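Living with the grippers: shop tips from the Ramside side of the building

We went over to the Ulleo system in February, and I've been meaning to write down what I've picked up, mostly so the Clivbridge crew can skip my mistakes. I was a hand packer for years. Now half my shift goes on showing a machine how I do it, and that's a different kind of tired!

First tip, wipe the grip pads at the start of your shift and again after lunch. Dry cloth, no spray. Dust gets into the texture and then parts slide (I lost a whole morning to that).

Second, go slower than feels natural. My old pace was 76 cartons before first break and I had to let that go. Thirteen good, clean passes beat a heap of rushed ones, and your wrists will thank you.

Third, tie your hair back before the head strap goes on, and set the strap before you pick up anything else. Fiddling with it one-handed is miserable.

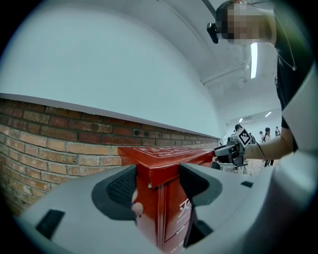
My job has turned into something closer to teaching, and I like it more than I thought I would. You do need to sort out your cables, though. Let the black one trail down off the gripper on your outer side, the way it does when you reach in over the red-brown cabinet by the brick wall, and keep the marker cube clear of your sleeve. Short sleeves are best for that.

Oh, and ask for the Chatzigeorgiou wrist stretches sheet, it's pinned up by the lockers. Five minutes at the end of a shift and I can still open a jar when I get home.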